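Home Reviews Kits Methods Archive Contact

Jeleo Fold: a two-arm shirt folding method, reviewed

Reviewed by Radoslava Jurčo

Jeleo Fold is a training recipe for small two-arm setups. It comes from Rosário Ramalho and Catarina Louro at the Tavares lab, and it is free to download with code, a parts list and a set of trained weights. The claim in the write-up is that a policy trained on 158 demonstrations can fold a short-sleeved shirt from a flat start. I spent most of August with it at our shop in Clonov.

The method splits the fold into stages and trains one policy across all of them, with a stage label fed in as an extra input. An operator marks the stage changes while recording. Graça Cunha did our recording and found the marking easy to pick up, though she had to throw out her first 15 demonstrations after putting the second mark in the wrong place. The manual is vague on this point and should have a worked example.

Setup took two afternoons. The calibration script stopped twice with an error that meant only that one arm was plugged into the wrong port. After that it ran clean.
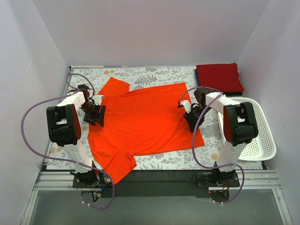 Orange T-shirt laid out sideways, both grippers over its upper edge.

Flat starts are where the method does well. With the shirt spread out and few wrinkles, the two arms move together and the first fold lands close to where it should. The sleeves are weaker. If a gripper picks up a single layer where it needs two, the policy carries on as if nothing went wrong, and the stage label moves ahead anyway. Ramalho and Louro mention this in their write-up and leave it for later work.

Crumpled starts did not work for us at all. The write-up never says they will, but the project page could be clearer about it.

We also tried the released weights without adding any data of our own. They were poor on our table. Fine-tuning took 4 hours on one graphics card and made a large difference. Plan on doing that step.

Aurora Godinho at Nustevside ran the same code with the stage label removed. Her folds were slower and less even, which suggests the label is doing real work. I would like to see that comparison in the next release.

Good: clear code, sensible parts list, modest data needs.
Less good: thin manual, no recovery from a missed grasp.

Worth the time if you already have two arms and want a cloth task to start from. If you need something that handles laundry straight out of a heap, wait.

Last updated: August

Contact | Copyright Clonov Bench Reviews | Back to top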